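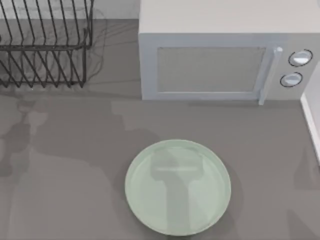

4. Collecting the demonstrations

All demonstrations were teleoperated in simulation. Two arms, one operator, one kitchen counter. We started with the real counter at the Drovisthorpe lab and gave up on it in September, mainly over reset time. What follows covers only the simulated set, which is the one every result in this paper is trained on.

Operators. Four people recorded: Gheorghița Pană, Ginette Royer, Imogen Wragg and Philomena Kwofie. Pană and Royer had teleoperated before, Wragg and Kwofie had not. Each got a practice session with no recording, then went straight to the task list. No script beyond the instruction line on screen. We wanted variation in how people approach the same object and a script kills that quickly.

Interface. Operators drive both arms through Stido, our teleoperation front end. Left hand to left arm, right hand to right arm, trigger closes the gripper. Stido records commanded joint targets, measured joint positions, gripper state and all camera streams on one clock. Early builds logged the cameras on their own clock and the drift was bad enough that we threw those episodes out. They are not in any count below.

Views. There is a top camera over the counter plus one on each wrist. The top view is the one the operators look at most. At the start of an episode the arms can be outside it completely and then the only trace of them is the shadows they throw on the counter (Figure 4). We kept shadows on for all recordings. Anghel argued for turning them off, to make the images cleaner for the encoder, and we tried a small batch that way. Operators hated it. Without a shadow under the gripper they could not judge height above a plate from the top view, and reached too low or stopped short. Royer asked for them back after a morning. Whether the policy uses the same cue is a seperate question, see the ablation.

Figure 4. Simulated counter from the top camera: dish rack, microwave, green plate. Neither arm is in view, the shadows are theirs.

Scenes. Every scene is the gray counter with a small set of objects. Rack, microwave and plate are the base set. Other objects are added per task family. Poses are sampled at reset inside hand-set regions, with a check for overlap and a second check that at least one arm can reach whatever the instruction names. The second check was added late. Before that, operators would hit the occasional episode where the plate was simply too far out, and they would spend a minute finding that out the hard way.

The rack gave us the most trouble. Thin rods, many contacts, and the default collision mesh filled in the gaps between the tines, so a plate would sit on top of the slots as if on a shelf. We replaced it with a set of capsules, one per rod segment. Slower to simulate, but plates go in. The microwave was easier: hinge joint on the door, some friction, done. The knobs are modeled as dials and can be turned, though no task in this release asks for it.

Episodes. We set a target of 100 successful episodes per task and stopped recording a task when it got there. Failures were kept but flagged. An episode ends when the operator presses done, not when the success check fires. This matters. In the first round we ended on the check, and the policies learned to let go of the plate and then do nothing sensible, as no demonstration ever showed the arm backing away. With the operator ending the episode, we get the retreat too. Total after filtering: 1,456 episodes over all tasks, including the flagged failures we use for the value head.

Filtering. Three passes. First an automatic one: drop anything with a missing stream, a joint limit hit that lasts, or an object through the counter. Then replay. Every episode is replayed open loop from the logged commands and kept only if the final state matches. Replay failed more than we'd like on rack tasks, again contacts, and we ended up replaying from measured positions there instead of commands. Last, a person watches it. Wragg and Kwofie watched each other's episodes, same for Pană and Royer. Reviewers could reject for one of two reasons only, wrong object or operator interference (for example dropping the controller mid-motion). Ugly but successful motions stay in. We had long arguments over this. Re-grasps, hesitation, a plate set down and picked up again — all of that is in the training data, and we think the recovery behavior in the results section comes from there, although we did not isolate it.

Instructions. One line of text per episode, shown to the operator before the start. The operators could reword it afterwards if what they did fit the words badly. Almost 80 episodes were reworded. Most of the rewordings concern which arm was used. The original instruction did not name an arm and two otherwise identical scenes would be done left-handed by one person and right-handed by another. We considered fixing the arm by object position and decided against. The price is a bimodal action distribution near the middle of the counter, which a plain regression policy averages into a stall with both arms half extended. The diffusion head handles it ok.

Handedness and style. Kwofie is left-handed and her episodes lean clearly to the left arm. Pană tends to park the idle arm high and well out of the top view, Wragg leaves it low and close. The trained policy picks up both habits and switches between them for no reason we could find. Adding an operator token fixed the switching. At test time we set it to Royer, whose episodes are the shortest.

Augmentation. Kept light. Counter shade, light direction, small camera shifts. Since shadows move with the light, episodes are re-rendered from the replayed states and not recolored from the stored frames. Rendering was done on the Promville machines overnight. Texture randomization on the plate hurt on every task we tried it on and was dropped. We suspect the glossy look carries information on tilt but have no proof.

What is missing. No liquids, no cloth. No people in the workspace. Clutter is low compared to any kitchen we have cooked in, and a policy trained on this set does worse the moment the counter fills up — numbers in the next section, compared with the Jitaru baseline. Operator count is small. Also no episodes where the task is impossible and the right thing is to stop, which we now think was a mistake and are recording at the moment. These will go into the second release together with the full replay logs and the capsule model of the rack.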